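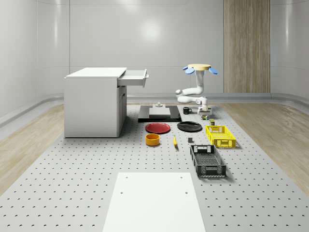 Step 2: Wax the drawer runners

I do this every June, when my old desk drawers start to stick. Pull the drawer all the way out, wipe the runners with a dry rag, then sand any shiny spots with 300 grit - lightly! Follow with 400 if you're fussy (I am).

Now rub on plain candle wax. I used up my tin of Hollmann paste and a candle stub works just as well for me. Slide the drawer in and out a few times and wipe off the crumbs.

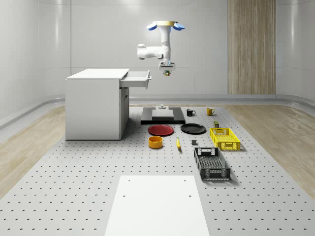
White cabinet with the top drawer open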